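Member Services Bulletin
Equipment and Services

Hand-held gripper kit from Trarkunix: terms of the new hire service

Members will recall that the July bulletin carried a short notice on equipment for recording household tasks. The Equipment Office has now received full terms from the supplier, Trarkunix, and has had the opportunity to see the kit in use at the firm's demonstration floor in Castellanos. The present item sets out what is on offer, what it costs and what the Office thinks of it. It replaces the July notice in full.

The kit is called Flolo. It consists of a pair of hand-held grippers, a charging dock, a carrying case and a licence for the Clivireck recording software. A person holds one gripper in each hand and carries out a task in the ordinary way, for example straightening a bed or folding a garment. The movements are recorded and may then be used in teaching a robot arm to attempt the same task. No robot is needed while the recording is being made, and none is supplied with the kit.

Several member institutions have asked whether such equipment can cope with cloth, which is known to be a difficult material for robots. For that reason the Office asked that the visit should concentrate on bedding and other fabrics. Work was carried out at a full-sized bed with an upholstered headboard, on the same floor as the supplier's mobile robots. The gripper has two black fingers, and these close on the cloth much as a finger and thumb would. A strip of green lights on the side of the housing can be read at a glance by the person holding it. 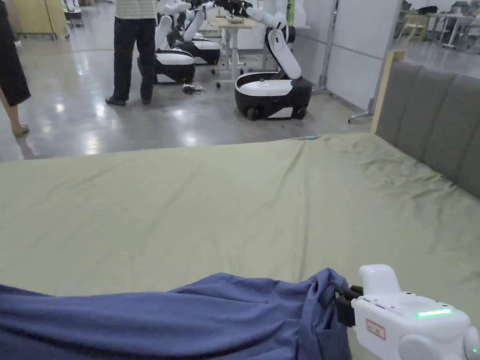
Terms of hire

The kit is offered to members on hire only. Purchase may be discussed with the supplier directly, but the Office has not negotiated a price and cannot advise on one.

The hire charge is 300 euros per kit for each period of 13 days. The period begins on the day after delivery. A deposit of 500 euros is payable on each kit and is returned once the equipment has been received back and checked. Members that hold a current service agreement with Trarkunix are excused the deposit but not the hire charge.

Delivery and collection are included for addresses on the mainland. Members elsewhere should write to the Office before placing an order so that carriage can be agreed.

Each hire includes one remote training session for up to eight persons. The session is led by Rocío Gallardo of Trarkunix, who also conducted the demonstration. Further sessions may be booked at extra cost. The Office recommends that everyone who will hold the grippers should attend, including student assistants, and that the session should take place before the hire period begins.

The Clivireck licence runs for the length of the hire. Recordings remain the property of the member and may be exported at any time before the licence ends. They are not removed from the member's own computers afterwards, but the viewing tool will no longer open them. Members should therefore complete their exports before the equipment is collected.

Assessment

The assessment for the Office was prepared by Crescencio Esteban, technical adviser, and is given here in shortened form.

The grippers are comfortable to hold for short tasks. The rounded housing sits well clear of the work, and a fold of cloth can be taken up between the fingers without looking away from it. Picking up a fold from the middle of a sheet was learned quickly. Taking hold of a single layer at a hem was harder, and the adviser needed several attempts before he could do so with confidence. Members intending to record fine work with thin fabrics are advised to allow time for practice.

The two grippers are matched and carry the same body. This is helpful for work requiring both hands, such as drawing a large cloth flat, where it is common to pass an edge from one hand to the other. The adviser noted, however, that the housings are fairly bulky, and that they can touch when both hands work close together over a small item. Napkins and face cloths gave more difficulty than sheets did.

The adviser also considered fatigue. After a full morning he found that his wrists were tired, and he would not suggest that one person should record for a whole day without changing places with a colleague. Trarkunix proposes a rest after every eighth recording in its printed guide. The adviser regards this as sensible and would ask members to follow it.

As to software, Clivireck was found to be plain and reliable. Recordings can be named, sorted and deleted without difficulty. The search function is weak - it finds a recording by its title but not by the task or the person - and members making a large number of recordings should settle on a system of titles at the outset. The supplier has been told of this and has said that an improvement is planned, though no date was given.

Visits to the demonstration floor

Trarkunix has agreed that members may visit the floor in Castellanos before deciding whether to hire. Visitors may try the grippers for themselves over a large cloth and may view the wheeled robots kept on the same floor. The floor is shared by several parties at a time and can be busy, and members who wish to hold a private discussion should ask for a meeting room when booking. Visits last one morning or one afternoon. There is no charge, but travel costs are not met by the Office.

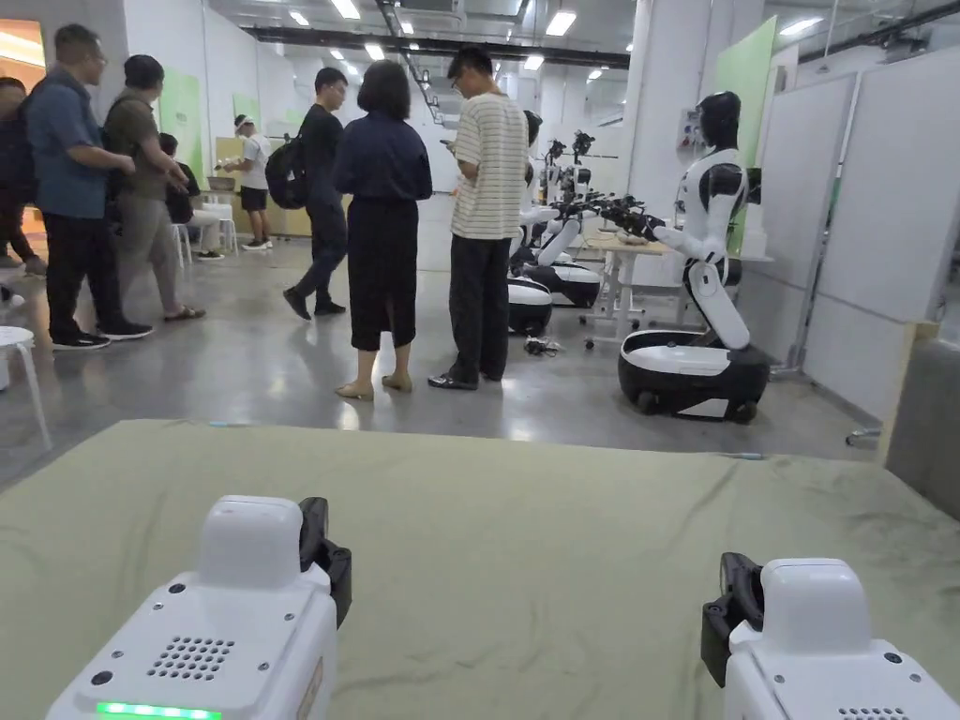

Flolo grippers at the Trarkunix demonstration floor, Castellanos.

Recommendation

The Office considers the kit suitable for members that already have a robot programme and wish to add household tasks to it. It is less suited to general teaching, as a class would spend much of its time waiting for a turn with a single pair of grippers. Members with teaching in mind may prefer to arrange a visit for a small group in the first instance.

Members are reminded that recordings of this kind may include persons who happen to be in the room. Each institution remains responsible for informing its staff and students, and for obtaining consent where its own rules require it. A model notice can be had from the Office on request and may be altered to suit local practice.

The equipment must not be lent to a third party during the hire period. Damage should be reported to Trarkunix on the day it is noticed, with a copy to the Office. Fair wear to the gripper fingers is accepted by the supplier and is not charged against the deposit.

How to apply

Orders are placed through the Equipment Office and not with the supplier. Applications should state the number of kits required, the preferred start date, the delivery address and the name of the person who will be responsible for the equipment. Members requesting more than one kit are asked to give a brief account of the work proposed, as stock is limited.

Applications for the first round of hires must reach the Office by September 20, 2025. Those received later will be held for the following round. Requests to visit Castellanos may be made at any time and should be marked for the attention of Crescencio Esteban.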